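Moving Your Office to Hosted Servers: Your Questions, Gathered Up

Filed under: Small Office IT, Moving to the Cloud, FAQ

We've been helping dentists, print shops, law offices and the odd church move their files off the old server in the closet for a good while now, and the same questions come up over coffee nearly every time. Mohit Srivastava, who runs our migrations, finally sat down and wrote out his answers. If yours isn't here, please do call. We like the phone!

Where will our files live?

In our Greltaldale data center, on machines we own and look after ourselves. A second copy goes to Skovumholm every night, so a flood or a long power cut in one place doesn't take your records with it. We don't rent space from anyone else, and we'll gladly put that in your contract if your lawyer or your insurer would like to see it in writing (many of them do, and it's a perfectly fair thing to ask).

How long does a move take?

For an office with fewer than 80 people, plan on 2 weekends. The first is for copying everything across while your old server keeps running as usual, and the second is for switching over. Bigger offices get a schedule of their own, and we'll go through it with you line by line before anyone touches a cable. Our largest move so far was 1,803 mailboxes for the Chauhan group, and we did that one department at a time over a whole spring.

Will we have to stop working?

For a little while, yes. We switch mail over late on the second weekend, and you won't be able to send anything for a few hours. Incoming messages wait in line and show up once the new mailboxes are open. Let your customers know ahead of time if you're the sort of business that gets orders at midnight. 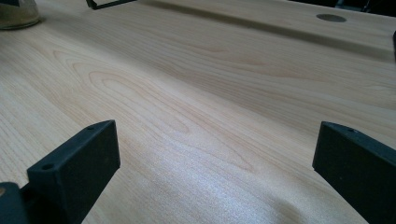
Do we need new computers?

Probably not. If your machines still get security updates from whoever made them, they'll do fine. We run a check called Susum on each one before the move, and it gives you a plain list of anything too old to keep. You're welcome to buy replacements wherever you like, and we don't take a commission from any store.

Who can see our data?

Your own people, according to the permissions you set, and a small group of our engineers when you open a support ticket. Every visit from our side is logged, and you can read that log yourself from the account page. We keep it for 92 days, or longer if you ask.

What happens if we want to leave?

You give us a month's notice, and we hand everything back on an encrypted drive or send it straight to your new provider, whichever is easier for you. There's no exit fee. Once you've confirmed that everything arrived safely, we erase our copies in both locations and send you a signed letter saying so.

Can we talk to a person?

Always, and it'll usually be the same person who set you up. The phones are open from 7 a.m. to 7 p.m., and emergencies go to whoever is on call that night.

Contact us | Support | Privacy | © Greltaldale Hosting. All rights reserved. | Back to top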